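**New Pillbridge single is out, thoughts?**

**tapehiss_jo** · October 8, 2022

OK so the new Pillbridge single went up this morning and I've had it on repeat through two cups of coffee and a very long call with my sister. It's called "Orumgate" and it's the first thing they've put out since Zawadi Bakilana took over lead vocals. 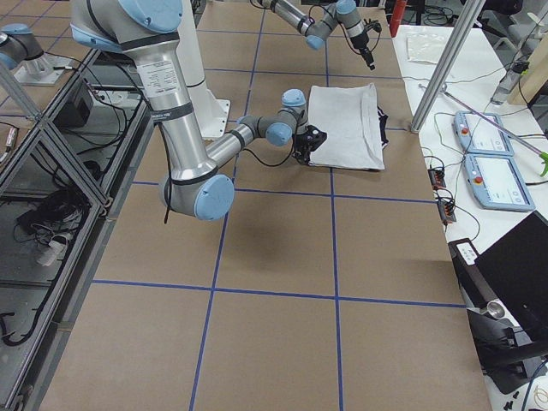 I was nervous, I'll admit it. I loved the old lineup and I've seen them six times, and the last record felt kind of tired to me. But this one has that slow organ intro (so good!!) and then the drums come in late and her voice is just huge. The second verse gives me chills. What does everybody else think?

**marlowe_b_side**

I like her voice a lot. The mix, though... why is the bass so buried? I tried it on headphones and in the car and it's the same both ways. Johanna Zaugg produced it and I usually love her stuff, so I don't know what happened.

**kitchenradio**

> why is the bass so buried?

Disagree, I think it's meant to sit low so the organ has room. Try it on real speakers. My car makes everything sound like a phone call anyway.

**marlowe_b_side**

I have real speakers lol. It's still mud under the chorus. Compare it with "Kopecký" off the second album, you can hum that bass line after one listen.

**oldgregsrecords**

Am I the only one who misses the short songs? This is nearly 6 minutes and the last stretch is one chord and some humming. Cut it at the second chorus and it's a great single.

**tapehiss_jo**

Noooo the humming is the best part! That's where the harmony comes in underneath, the really low one. I'd take another minute of it.

**oldgregsrecords**

We are never going to a show together.

**fennelseed**

Does anyone know if there's a vinyl version? Stondaten did the last 7-inch and I missed out, there were only 226 copies and now people want silly money for them.

**kitchenradio**

Stondaten has it up for preorder, shipping October 31. Black vinyl only this time. B-side is a live take of "Kopecký" with Zawadi singing, which I'm more excited about than the single tbh.

**fennelseed**

Ordered, thank you!! Shipping cost almost as much as the record, but whatever.

**marlowe_b_side**

OK, tried it again on the big speakers in the living room with the volume way up. The bass is a little better. I still think the chorus is muddy. I'm getting the 7-inch anyway, mostly for the live one.

**tapehiss_jo**

I'll take "a little better." Post again when your copy shows up, I want to know if the vinyl cut sounds any different.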